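MEDIA RELEASE: Grullton Repair Night gets a bigger room, and I get my kitchen table back

For immediate release, November

Hi all, Ilham Bouazza here. I run Grullton Repair Night, and I've been asked to write one of these properly, with a heading and a contact line and everything, so here goes.

Starting this month we're moving out of the back half of the Ashour Street hall and into the old carpet showroom at Urness. It has 110 chairs (I'm told they all match, which will be a first for us), decent lighting, a ramp at the front door and its own kitchen. We've signed for 7 years. I read the lease twice and then made Hicham Samir read it as well, and he's the fussiest person I know when it comes to fine print.

If you've never come along, it works like this. You bring a thing that's stopped doing its job, you sit down beside somebody who knows a bit about that sort of thing, and the two of you have a go at it. Toasters, lamps, zippers, radios, old desktop computers, kids' scooters, a music box once that played half a waltz and then gave up. There's no charge. We do put a tin out for parts and tea, and you can walk straight past it if money's tight.

We started with four of us around my kitchen table. My sister kept turning up with other people's blenders and I kept saying yes. Then it was the neighbours, then the neighbours' parents, and one winter evening I couldn't get to my own fridge for all the people in the way. That's when Hanane Ouali rang the Ashour Street hall and asked what they'd charge us for the evening, and we've been there ever since. We were sharing with the choir for most of that time, so apologies to anyone who's tried to hear a tenor over a bench grinder. They were very good about it. The altos even brought us their music stands to tighten.

In the last year we've had 1,575 items through the door. I know the number because Ayman Sqalli writes every single one in a big green ledger, along with what was wrong with it and whether it went home working. Nearly 100 of those were sewing machines, and I'd love somebody to explain that to me. I had no idea there were so many in Grullton, let alone so many sitting in cupboards with a jammed bobbin. Most of them wanted a clean and a new belt. One had a whole child's sock wound around the works and had been put away like that for longer than the owner cared to say.

So what's changing with the move?

The biggest thing is room to spread out. At Ashour Street the sewing people and the soldering people were elbow to elbow, and you can imagine how the sewing people felt about that. Urness has a long front area for fabric and shoes, a middle bit with sturdy benches for the heavier stuff, and a closed room at the back for electronics, where the dust from everything else won't drift in. We'll have shelves too! Proper ones, with doors. For years our spare parts have lived in ice cream tubs in the boot of Hicham's car, and he's said some things about that which I won't put in a press release.

We're also adding an afternoon session. Evenings suit people who work office hours, but we kept hearing from shift workers and from parents with little ones that 7 at night was hopeless. The afternoon one starts at 2 o'clock and finishes when the kettle's empty. Evenings stay exactly as they were.

Then there's the tool library, which has been Hanane's dream for as long as I've known her. You'll be able to borrow a drill, a set of clamps, a heat gun or a decent multimeter for a fortnight and bring it back. Jetia, the hardware shop on the corner, has given us a good pile of gear to get it going, and they're letting us buy fuses, cord and plugs at what they pay for them. Thank you, Jetia. I promised I'd say that near the top and I haven't quite managed it.

A word about mains electrical work, because I get asked every week. Anything that plugs into the wall gets tested and tagged before it leaves. If it fails, we'll tell you so and we won't hand it back with a wink. We won't touch microwaves at all. Please don't bring one and argue with Ayman about it.

And we're starting a proper computer bench in the electronics room, run by Ismail El-Sayed. He's been doing this at the end of the soldering table with a desk lamp between his knees, and he's earned an actual desk. I asked him for a quote and he said, "Tell them to back up their files before they come." So there's your quote. He also wanted me to say that a slow computer is very often a full one, or a hot one, and that either can be looked at in an evening. He'll show you how to open the case, where the memory goes, how to get the fluff out of a fan, and how to put it all back without a leftover screw. If you've got a tower under your desk that you've been scared to look inside, bring that.

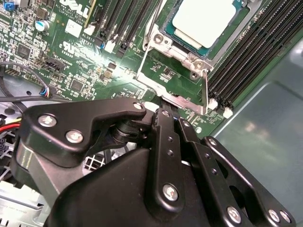 Do I need to book a spot at the computer bench?
Just for the evening session, when Ismail takes bookings through the sign-up sheet at the front desk or by phone; in the afternoon you can turn up and wait your turn.

For everything else, first in, best dressed. Come early if it's a sewing machine.

We could do with more hands as well. You don't have to be an expert. Some of our best people started out making the tea and got curious about what was going on at the next bench. We're especially short on anyone who can mend shoes, sharpen knives or work on clocks. Clocks are a real gap. I've got three on my sideboard right now that came in with hopeful notes taped to them, and I can't bring myself to send them home.

The first night at Urness will have soup. Hanane's making the lentil one, and there'll be bread from somewhere (still sorting that). The choir has promised to come and sing a couple of numbers, which is generous of them considering. Kids are welcome, and there'll be a take-apart table with a few dead keyboards and an old printer for them to go at with screwdrivers. Please label your own screwdrivers if you bring them. We've lost so many that way, and gained a fair few too, if I'm being fair about it.

Parking is around the back off the laneway. The front spots belong to the dentist next door and she does check. The bus stops right outside, and there's a rack for bikes by the side door.

If you're from the paper or the radio, you're very welcome to come down and have a look around before we open. I'm happy to chat, Ayman will let you flip through the ledger if your hands are clean, and Hicham would like it known that he's available for interviews about ice cream tubs.

Media contact: Ilham Bouazza, Grullton Repair Night, care of the Ashour Street hall until the new phone's connected. Leave a message with the office and I'll ring you back after tea.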